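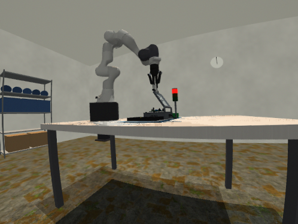
No. 293

Back from the open day at Dudás, and I've got robots on the brain! The bit I went for was the lever demo, which runs as a simulation first. Lilla Csizmadia had it up on the big screen – white arm on its pedestal, gripper fingers right by the top end of a slanted grey lever, red lamp glowing on the little signal tower – and she let us pick what to try next. I asked for a slower approach and got two goes at it (thank you, Lilla, and sorry to the queue behind me).

I loved how much thought goes into one small pull. Where do the fingers close? How far does the wrist tip? Győző Gulyás and I talked about that all the way to the bus.

They're doing another one in May, over at Undby. I've already put my name down for the three o'clock slot.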